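Sasbridge, 6 a.m. Bakery's been lit since 2. Flour everywhere, radio on low. The rye here takes 14 hours start to finish and no one seems to mind. Fifty-two loaves on a weekday, gone by lunch. Crust like bark. Butter, salt, done. 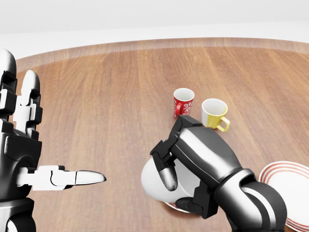 Radu Tănase thinks the town got spoiled, that people who grew up on this bread can't eat a supermarket slice anymore. Maybe so. Line was out the door by seven, kids, dogs, a guy in slippers. Bring cash, they dont take cards. Closed Mondays and most of March.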